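ハンドとグリッパの比較 ギャラリー

アルネ・ヴェント(Arne Wendt)
更新日 2025年5月30日

このページには、私がロダムヴィル(Rodamville)の研究室で進めている、ロボットの手の比較をまとめています。比べているのは、平行グリッパの Surow と、多指ハンドの Tetbridge です。腕の制御には Seidel というコントローラを使い、シミュレータの中で両方の手に同じ作業をさせました。説明は各項目に短く書きましたが、途中で少し長くなったところもあります。日本語は私の母語ではありません。不自然な表現を見つけた方は、どうか遠慮なく教えてください。

作業台

シミュレータの中の作業台は、できるだけ単純な形にしました。最初の版では木目の模様を貼り、後ろに棚も置いていました。見た目は実験室らしくてよかったのですが、カメラから色で物を探すときに、棚の中の物を間違えて拾うことがありました。今の版では台の面を白にして、壁も一色だけです。棚は別のファイルに残してあります。

台の高さは、研究室の本物の机に合わせました。腕の取り付け位置も同じです。ここが合っていないと、シミュレータで届いた場所に本物の腕が届かない、ということが起こります。私は一度これで午後を全部失いました。

作業の内容

左右の腕が、それぞれ自分の側の立方体をつかみ、同じ色の皿に入れます。色はピンクと水色です。人間には幼い子どもの遊びのように見えると思いますが、手の違いを見るためには、とても便利な作業です。つかむ、持ち上げる、運ぶ、離す、という動作が一回の試行の中にすべて入っています。

皿は浅い形にしました。深い容器にすると、立方体を高いところから落としても中に残ってしまい、離し方の上手と下手が結果に出てきません。浅い皿では、離すときに指が少しでも引っかかると、立方体が縁に乗ったり、外に出たりします。

立方体の最初の位置は、試行ごとに少しずつ変えています。変える幅は最大で30ミリです。これより大きくすると、腕の届く範囲の問題が混ざってしまい、手の比較としては読みにくくなりました。皿の位置は動かしません。

平行グリッパ Surow

Surow は指が二本の、よくある形のグリッパです。開く、閉じる、だけですから、コントローラの設定は一日で終わりました。立方体のように平らな面が向かい合っている物は、このグリッパの得意な相手です。面に対してまっすぐに入れば、持ち上げる途中で姿勢がほとんど変わりません。

苦手なのは、立方体が斜めを向いているときです。指が角に当たり、閉じる途中で立方体がくるりと回ります。回って面にうまく合うこともあれば、指の外に逃げることもあります。手首の角度を先に合わせれば解決しますが、そのためには、立方体の向きをカメラで正しく読む必要があります。向きの推定が8度ずれたあたりから、失敗がはっきり増えました。

もう一つ気づいたことがあります。皿の縁の近くに物を離すとき、Surow は開くために横の空間が必要です。外側に開く指が縁を押して、皿が動くことがありました。対策として、開く幅を途中で止める設定を Seidel に追加しました。簡単な変更でしたが、効果は大きかったです。

多指ハンド Tetbridge

Tetbridge は、四本の指と親指を持つハンドです。関節が多いので、すべての関節を自由に動かそうとすると、私の頭も計算機も先に疲れてしまいます。そこで最初は、いくつかの決まった手の形を用意し、その間をなめらかに動かす方法にしました。「開いた手」「上からかぶせる手」「つまむ手」という名前をつけました。

「上からかぶせる手」は、立方体の上に指を広げて近づき、親指を反対側から寄せる形です。指が何本もあるため、立方体が少し斜めでも、どれかの指が面に触れて、形に沿ってくれます。向きの推定が悪いときにも、あまり困りませんでした。この点では Surow より楽です。

近づくときの速さには注意が必要でした。指先が立方体の上の面に先に触れると、そこで立方体を台に押しつけてしまいます。シミュレータはこの状態があまり好きではないらしく、立方体が細かく震えたり、急に横に飛んだりしました。接触の計算の刻みを細かくして、最後の区間だけ腕を遅くすると、震えはだいたい消えました。 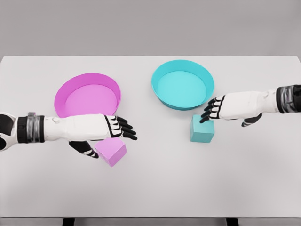
次に困ったのは親指でした。四本の指の形は早く決まりましたが、親指をいつ閉じるかで、結果が大きく変わります。親指が早いと、立方体が指の届かない方へ押し出されます。遅いと、四本の指だけで立方体を手前に引いてしまいます。私は最初、全部の指を同時に動かしていました。今は親指を立方体の横まで先に運んで止めておき、指が触れてから、両方を一緒に閉じる順番にしています。

この順番は、自分の手で机の上の消しゴムをつかんで、何度も見ながら考えたものです。人によってつかみ方は違いますから、これが正しい順番だとは言えません。同僚に見せたところ、その人は親指を最後に動かしていました。

離すときの動き

つかむ動作の記事は世の中にたくさんありますが、離す動作について書いてあるものは少ないように感じます。私の比較では、むしろこちらで差が出ました。

Surow は、指を開けば終わりです。物がどこで手を離れるか、前もってだいたい分かります。Tetbridge では、どの指が最後に離れるかによって、立方体が少し回ります。皿の中に平らに置きたいときには、この回転が邪魔になります。まず親指だけを少し引き、そのあとで四本の指をゆっくり伸ばすと、回転は小さくなりました。ただし時間がかかります。作業の速さを大切にする人には、勧めにくい方法です。

手を皿の上から戻すときにも、曲がった指先が縁に触れることがありました。まっすぐ上に上げてから横に動く、という規則を Seidel の経路に入れてあります。規則がないと、コントローラは一番短い道を選び、縁のすぐ上を斜めに通ります。

カメラの位置

カメラは、二つの場所を試しました。一つは台の少し後ろの高いところ、もう一つは手首です。

高いところのカメラは、台の上の全体が見えます。立方体と皿の関係が分かりやすく、左右の腕の動きも同時に確認できます。欠点は、腕が物の前に来ると、その部分が見えなくなることです。特に、手が立方体に近づいた最後のところで、指が物を隠します。一番見たいときに見えない、という残念なことになります。

手首のカメラは、その最後のところに強いです。しかし Tetbridge の場合は、指を曲げると画面の多くが指になってしまいます。Surow ではこの問題はほとんどありませんでした。私は今、立方体を探すときに高いカメラを使い、つかむ直前の位置で一度推定を固定しています。固定したあとに立方体が動くと、もちろん失敗します。ここはまだ良い方法を見つけていません。

コントローラ Seidel の設定

Seidel には、位置だけで動かすモードと、力を見ながら動かすモードがあります。Surow では位置のモードで十分でした。Tetbridge では、指を位置だけで閉じると、立方体が硬いため、指の関節に大きな力が残ります。力のモードに変えると、触れたところで指が止まり、形が自然に落ち着きました。

しかし、力のモードには調整する値がたくさんあります。説明書を読んで理解したつもりでも、一つ変えると別の指の動きが変わります。私は変更した値と結果を、毎回ノートに手で書きました。ファイルに記録すればよいと言われましたが、手で書いたほうが、同じ間違いを繰り返さないように思います。

両腕を同時に動かすときは、左右のどちらかが先に終わっても、もう一方を待つようにしました。待たせないと、早く終わった腕が初期の位置に戻る途中で、まだ作業している腕に近づきすぎることがあります。シミュレータの中なら何も壊れませんが、本物の腕で同じことが起きるのは困ります。

試行の記録

最終的な設定で、それぞれの手について900回の試行を行いました。同じ乱数の種を使っていますので、立方体の最初の位置は両方の手で同じです。成功の条件は、両方の立方体が自分の色の皿の中にあり、手がもう触れていないことです。縁に乗って止まったものは失敗にしました。

成功の割合は、二つの手でほとんど変わりませんでした。これには少しがっかりしました。しかし、失敗の種類はかなり違います。Surow の失敗は、つかむ前と、つかむ瞬間に集まっています。いったん持ち上げれば、まず落としません。Tetbridge は、つかむところでは強く、運ぶ途中と離すところで失敗が多くなります。合計の数字だけを見ていたら、この違いに気がつかなかったと思います。

色の違いによる差も調べました。ピンクと水色で、カメラの推定に目立った差はありませんでした。照明を暗くした版では水色のほうが少し悪くなりましたが、その版はまだ試行が足りず、表には入れていません。

計算の時間

Tetbridge のシミュレーションは、関節と接触が多いため、Surow よりずっと遅いです。夜に計算を始めて、朝に見るという生活になりました。途中で止まっていた朝もあります。原因は、ディスクの空きがなくなっていたことでした。全部の試行を動画で保存する設定を、消し忘れていたのです。今は失敗した試行だけを保存しています。

画像を滑らかに描く設定は、ページに載せるときだけ使います。推定のための画像は小さくてかまいません。小さくしても、立方体の位置の精度はあまり落ちませんでした。

よく聞かれること

「どちらの手を買えばよいですか」というメールを何通かいただきました。箱や立方体のような形だけを扱うなら、私は Surow を選びます。設定が早く、直すところも少ないです。丸い物や、形が毎回変わる物を扱う予定があるなら、Tetbridge を試す価値があると思います。ただし、私は球や柔らかい物ではまだ試していません。この答えは、自分の予想も混ざったものとして読んでください。

「本物でも同じ結果になりますか」という質問もあります。これは私も知りたいです。摩擦の値は、研究室にある立方体を傾けた板の上で滑らせて測りましたが、指先のゴムの柔らかさは、シミュレータの中に入っていません。本物の指先はもう少しよく滑りを止めてくれる、と期待しています。

左利きの方から、左右の手の設定は同じかという質問もいただきました。同じ設定を鏡のように反転して使っています。反転したときに親指の符号を一つ間違え、しばらくの間、左の親指だけが外に向かって閉じていました。親指が閉じない不思議な故障として、ノートに何行も書いてあります。

これからの予定

次の版では、立方体の大きさを変えて、同じ比較をします。小さい立方体では、Tetbridge の指が互いにぶつかるのではないかと心配しています。その場合には「つまむ手」のほうを使うつもりです。この形はまだほとんど調整していません。

九月には、研究室の本物の腕に Surow を取り付けて、最初の試行をする予定です。Tetbridge はそのあとになります。結果が出ましたら、このページに項目を足します。

設定ファイルがほしい方は、使っているシミュレータの名前と版を書いて、メールでお知らせください。返事は日本語、英語、ドイツ語のどれでもできます。日本語の返事は、少し時間がかかります。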